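Prurow Two-Finger Gripper, reviewed after 59 days
Posted 2024-03-13 by Ambros Lanz
Rating: 3 out of 5

We bought the Prurow gripper for a packing cell at Katulcombe that moves woven baskets from a table to a shipping tray. It went on the arm in an afternoon. The mounting plate fit, the cable was long enough, and the setup pages in the manual are clear.

For rigid boxes I have no complaints. It closes evenly, holds its grip through a fast turn and lets go cleanly. Baskets are where the trouble started.

The fault showed up at cycle 2923. The gripper closed on a rim, the controller reported a good grasp, and the arm lifted with nothing in the fingers. It then ran the whole place motion and opened over the tray. No alarm, no stop. I found 6 of these in the log before the end of that shift, all marked as successful picks.

The grasp check reads motor current and very little else. When a finger tip catches in a braided rim, the current rises the same way it does on a proper hold. The strand slips off a moment later and the controller has already moved on. Prurow support sent a firmware update that adds a second check after the lift. That helped, but at cycle 3938 a basket dropped from shoulder height onto the walkway side of the cell. The guard was closed and no one was hurt. I would still call that a safety matter – a false "part held" signal should not be possible with the update installed.

We now run baskets at half speed, with the wrist camera checking the approach to the corner and a separate sensor confirming the part after the lift.

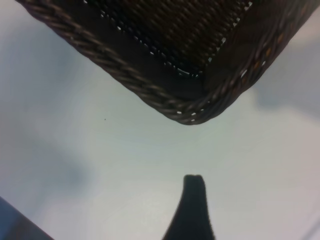
Mbali Cele wrote in to say her cell had the same false grasp signal, and that lowering the closing force made it less frequent but did not clear it. She also advises wiring any part sensor to the stop circuit and leaving the gripper's own output out of it.

I have made that wiring change. Buy it for boxes. For anything woven, budget for the extra sensor.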